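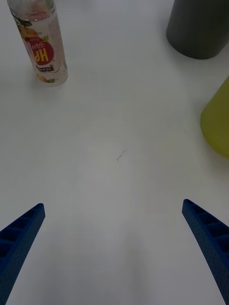 During the reporting period, work on the Hornon platform moved from survey to fabrication. The jacket inspection was closed out in September, and the grant-funded strengthening clamps are now being made at the Siqueira yard. Each clamp is a hinged steel shell that closes around a brace from both sides. The inner faces are relieved in a pattern close to the one on the two blue fingers, a ladder-like row of rectangular cells with thin ribs between them, and the cells will be filled with grout after the clamp is closed. The design was accepted by the independent reviewer with two comments, both of which have been answered in writing.

Inspection results

The survey covered 243 welded joints from the splash zone to the mudline. Of these, 19 were recorded as needing further assessment and six will be strengthened. The remaining 13 will stay on the regular inspection schedule with a shortened interval. Marine growth on the north legs was heavier than the design allowance, and cleaning took four days longer than planned. Wall thickness readings on the two export risers were within limits. One anode on leg B3 was missing and has been added to the replacement list.

The inspection contractor's final report was delivered to the Drarkov Energy Infrastructure Fund with our September claim. A corrected version of Appendix C followed, as two joint numbers had been transposed.

Fabrication

Steel for all six clamps has been received and the mill certificates have been checked. Two clamps are complete apart from coating. A third is in welding. The yard reported a problem with the hinge pins, which were supplied to the wrong tolerance, and the replacements are on order at the supplier's cost. We do not expect this to affect the load-out date, but it has used most of the time held in reserve for this stage.

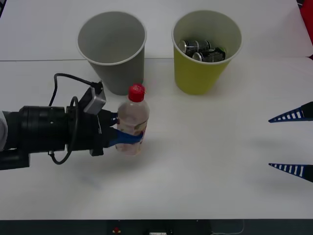
Posted by Audrey-Anne Hiebert, Grants and Reporting
Thu 18 November
Filed under: Hornon Life Extension, Progress Reports

Offshore campaign

The installation campaign remains planned for next spring from the port of Datham. A dive support vessel has been placed on option for 23 days, including weather allowance. The option must be confirmed before the end of the winter, and we ask the Fund to note that the confirmation fee falls in the next claim period. Dionysis Makris has been appointed offshore construction manager for the campaign and has taken over the lifting plan from the design team.

Bed space on the platform is limited during the campaign. Routine maintenance crews will be moved to a day-trip pattern for its duration, and the operations department has agreed to this in principle. The revised crew transfer procedure is still in draft.

Budget

Total grant steel delivered to date is 506 tons, which includes the clamps, the boat landing replacement and the new stair tower. Spending on fabrication is in line with the approved budget. Spending on the survey exceeded its line due to the extra cleaning days, and the difference has been covered from our own contribution. No change to the total award is requested.

Health, safety and environment

There were no lost-time injuries in the period. One dropped object was reported during scaffold work on the cellar deck. The item was a hand tool without a lanyard, and tool tethering checks have been added to the start of each shift. Discharge reports were filed on schedule.

Matters for the Fund's attention

We request approval of the revised milestone table, in which the coating of clamps four to six is moved back by three weeks. The grout trial at the Siqueira yard is open to the Fund's technical adviser, and we would be glad to receive the name of the person attending. The next report will cover the grout trial, load-out readiness and the vessel contract.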